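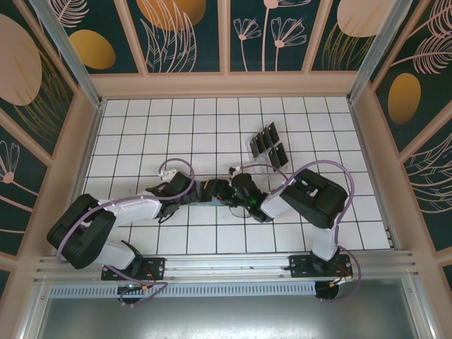
It holds things up and it doesn't fall over, one buyer wrote to us in February, and after the last three racks I owned I had stopped asking for either.

We have tried to improve on that as a sales pitch and have given up.

Livham Clear Rack
by Pesine

The Livham is a small rack in transparent plastic for flat things that would like to be kept upright. Black rectangular plates, for instance, which look very serious standing in it. It also takes sample tiles, thin panels, and the lids you are keeping in case their boxes come back.

Plates stand in a staggered arrangement, so you can get your fingers around one without introducing it to its neighbor. If you have ever stored flat parts in a pile, you know that the one you want is at the bottom. Stand them up and it's merely at the back.

Why clear? You can see what's in it from the side, and it goes with every work surface we sell, including the white grid tiles. It also shows dust very faithfully. We consider this a feature on days when we have just cleaned ours.

Details
Material: transparent plastic
Weight, empty: 179 grams
Sizes: Livham and Livham Long
Assembly: none
Warranty: 2 years, not including being sat on

Care
Wipe with a soft damp cloth. Mild dish soap is fine. Glass cleaner with ammonia will turn it cloudy, and then you will own the Livham Frosted, a product we don't make. Keep it out of the dishwasher and off the radiator.

Will it fit my plates?
Measure the thickness first. Anything up to 2 millimeters stands without leaning. Thicker pieces need the Brukau rack, which is heavier and costs more and has never been called charming. Very tall pieces will go in, but they sway a little when someone shuts a door.

Ordering
Orders leave our Tawhiri warehouse within 2 working days. Returns are free if the rack is unused. If it arrives cracked, send us a photo and keep the pieces until we answer — we do look at them, and there is a shelf.

The Livham Long is out of stock in this batch. You can leave your email on the order page and we will write to you once, when it's back.

Page updated 13 October 2022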